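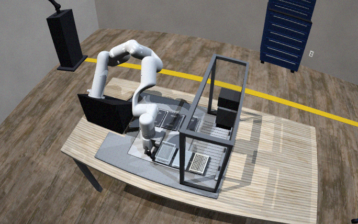 Our project was teaching an arm to move well plates between deck positions by showing it the move, no hand-written waypoints. Everything so far is in the simulator, the real bench comes in June if the lab gets the slot. We picked plate moving because it looks easy and has a lot of small ways to go wrong. The arm stands at the left end of the table with the gripper pointed down, next to the clear plate in the front row, and that plate is the one we used for nearly all of the demos. The cream-white one, over on the right under the metal frame, we left for later. Uprights are in the way. More on that below.

Filed under: Student Projects / Robotics / Spring Reports

Authors: Oskari Heinonen, Yaryna Hrynyshyn
Saturday, March 9, 2024

What we wanted to find out

Two ways of showing the task, same task, same deck. Which gives demos the policy can learn from, and which one can a new person pick up in one sitting.

Way one, remote control. Operator holds a Wurier hand controller, the arm follows. Trigger closes the fingers.

Way two, hand guiding. In the sim there is no arm to grab so we used the Forsyth tabletop arm, a small passive one with the same joint layout. You push it around by hand and the simulated arm copies the joint angles. Not the same as guiding the real thing (no weight, no friction from the real joints) but close enough for a course project, our supervisor agreed.

Recording and replay both go through Treretti, which is the lab's own logging tool. Training was done with the small network from the course, we didn't change it except for the input size.

Collecting the demos

180 demos total, half by remote control and half by hand guiding. Both of us did both. A demo starts with the gripper open above the plate and ends with the plate let go in the new position and the fingers clear. If the plate got dropped or was left crooked we threw the demo out and did it again, so the 180 are all good ones. In hindsight we should of kept the bad ones in a separate folder. Would be useful for the error section and now they're gone.

Remote control was slower to learn. First session was mostly Yaryna bumping the rim of the plate. The problem is the viewpoint. From the wide view you can not tell how far the fingers are from the deck, so you come down too far or stop too high. We added a close view for the last part of the move and it got much better.

Hand guiding was quick for the big motion and bad for the last bit. Your hand shakes and the sim arm shakes too. We put a smoothing filter on it, 2 passes, which took out most of the shake but also rounded off the corner where the arm goes from sideways to straight down. So some of the hand guided demos come in at a slant. We noticed this only after training, see Results.

The close view

Mostly used for lining up. Position tags are readable there, you can see the 2 between the plates, and the printed column numbers and row letters on the 384-well plate are sharp enough to check which way round it is. That mattered more than we thought. One early batch had the plate turned the wrong way and in the wide view nobody spotted it. The lighting is not great, the white arc across the wells is bright and the low corner of the view is full of dark shapes from the arm side of things. We tried turning down the light and the policy got worse on the old demos so we put it back.

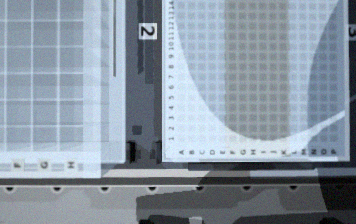
Results

Tested each policy with 48 trials. Start pose was moved a little each time, random but same seed for both.

Remote control policy: better at the end of the move. Slow. It copies our hesitating, there is a pause above the plate in almost every run becuase we paused there too. Cutting the pauses out of the demos before training helped, but then it sometimes closed the fingers too early.

Hand guiding policy: faster and smoother over the long part, worse at the put-down. The slant from the filter shows up just like in the demos. Plate catches on the edge of the position and sits tilted.

Mixed policy: hand guiding for the travel part, remote control for the last part, joined at the point where the view switches. Best of the three. Whole training set for this one came to 1,768 short clips after cutting. Joining them by hand took Oskari a whole weekend, would write a script next time.

Problems

The frame. Every policy trained on the front row left of it did badly when asked to reach in under the bars. No demos there, so no surprise. Operators also found it hard, with remote control you lose sight of the wrist behind the upright.

Controller drift. Recalibrate before each session, not once a day like we did at first.

Naming of files. We had two different schemes for the first week. Don't.

What's left

- Redo the hand guided demos without the filter, or with one that leaves the corner alone
- Keep failed demos this time
- Demos inside the frame, needs a second close view
- Try the Botelano gripper model, fingers are shorter
- Real bench in June, start with the clear plate only

Code and the demo set are in the course folder, ask Yaryna for access.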